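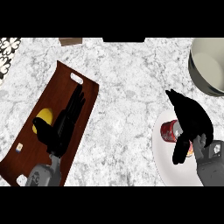
Looking after a pair of robot hands in a simulated kitchen

By Snædís Riis

Our Lurkik cell is a two-armed kitchen model with black five-digit hands, and it drifts out of order much like a real bench does. These are the checks I do before a long run.

Start with the wrists. Open the joint list and set both to zero, left first. If one hand sits a few degrees off, look at the mount between forearm and palm before you touch the fingers.

Test the grip on two shapes. A lemon is good for the thumb and a can on its side is good for the whole hand. If the can jitters while held, raise the contact steps from 3 to 10 and try again. Don't turn the friction up to cure it - the can will stick to the palm when you let go.

Trays with cut-out handles need their own collision shape. The quick one fills the holes in, and a fingertip will then rest on nothing. Redo it by hand and save it under the tray's name.

Plates and bowls: keep the bowl well clear of the can while you tune. Fingertips catch the rim on the way up.

Small items such as dice fall through the worktop if the time step is too long. Shorten it, or take them out.

Save a copy when it all works. Mine is Itulano 467, and I go back to it every 25 runs - more often if somebody has been at the settings.

Last checked November 19, 2022.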